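Subject: Re: [household-automation] Are we ready to say yes to table clearing?
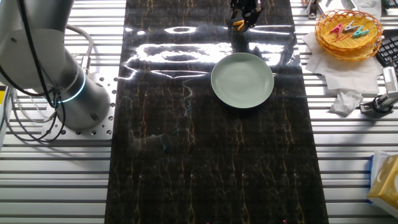
Dear list members,

Thank you for the replies received since Friday. I am writing on behalf of the Skoslow working group to set out our position before the December call.

Vasanthi Mollah wrote:
> The Drultus summary lists table clearing as "ready for home use."
> Our own trials at Wijesinghe do not support that wording. A single
> plate on a bare table is one matter. A table after supper is another.
> Could the group say what it would accept as proof?

We share this concern. Picking up one plate is a fair first step, and we would not wish to see it dismissed. A shallow plate offers little to hold except its rim, and a shiny table makes it harder for a vision system to judge where that rim lies. It remains, however, a small part of the chore as households understand it.

The group therefore proposes that "ready" be used only where a machine has cleared a table set for two, with food left on the plates, in at least 8 of 9 attempts and without help from a person. Dropped or chipped items would count as failures. Time should be reported – our members suggest a limit of five minutes – but should not decide the result.

Laundry and folding will be handled under a separate heading. The Gadik shop-floor tasks are also outside this proposal, as parts there arrive in known positions.

Comments on the wording may be sent to the list or to me directly. Members who object to the time limit are asked to suggest another figure.

Regards,
Secretary, Skoslow Working Group on Household Tasks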